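Sonell Home Safety Fund – Progress Report, March 2025
Filed under: Grants & Reporting

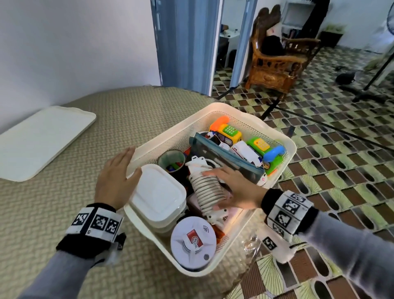

A packed basket with a smoke detector at the front.

We visited 124 homes in Fikau in February and fitted alarms in all but 12. Those need wiring work first – quotes are due from Grokitz. We have spent 44 percent of the grant.

Next period: the Żak apartments.

3 shares | 2 comments

"Do renters qualify?"

"Yes, my building was on the February list. Took ten minutes."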